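Why Dark Clothes Fade, and What the Wash Has to Do With It
Most of the color a dark garment loses is lost to friction, not to detergent. Prustham, a small textile lab that tests fabric for mid-size clothing labels, ran 12 dark fabrics through 52 home wash cycles and measured the color after every fourth one. The report is dated 2022-12-22.

The test was simple in design. Each fabric was cut into matched pieces. One set was washed with a full load, one with a half load, and one inside a mesh bag. Water temperature, detergent dose and spin speed were held constant. Color was read with a spectrophotometer and reported as total color difference from the unwashed piece.

The mesh bag set changed least. The half load set changed most, which surprised the lab enough that it repeated the run on a second washer, a Plodutlow front loader with a smaller drum. The ranking held. In a half load the fabric falls farther and hits the drum harder, and surface fibers break sooner. Broken fibers scatter light, and the eye reads the scatter as gray. Much of the dye may still be there.

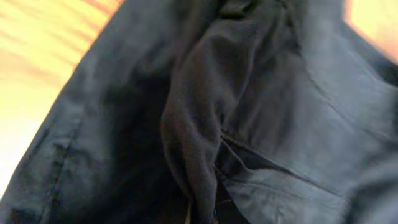 Dark cloth at close range. Small shifts in shade show most clearly against a light surface.

Fiber type matters as well. Cotton dyed with reactive dyes forms a chemical bond between dye and fiber, and it held up well against water alone. Indigo sits near the surface of the yarn and rubs off, wet or dry. Polyester dyed with disperse dyes lost almost nothing in the wash but picked up lint, which lowers the reading on the instrument until the lint is removed. Prustham cleaned each piece with a tape roller before measuring.

Temperature had a smaller effect than load size. Moving from cold to warm raised the average color change by nearly 12 percent over the full run. Drying was a separate matter. Pieces tumbled for 45 minutes on high heat showed more wear along folds and seams than pieces hung on a rack, and the difference was visible by eye well before the last cycle.

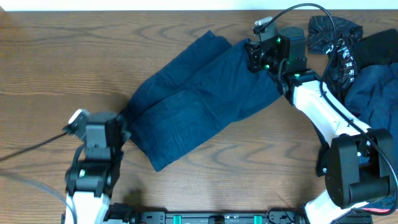 A navy garment on a wood tabletop. Seams and fold lines are useful places to check for wear.

The lab also tested 3 detergents sold for dark clothes. Two contained cellulase, an enzyme that trims loose cotton fibers. Both kept cotton looking darker for longer, although the fabric lost slightly more weight. The third, Kozma, relied on a dye transfer inhibitor. It kept loose dye from settling on other items – a real benefit in mixed loads – but did little for the dark garment itself.

A follow-up on stretch blends is set for January, using yarn supplied by the Isano mill. Elastane takes dye poorly, and as the outer fibers wear down the pale core can show through.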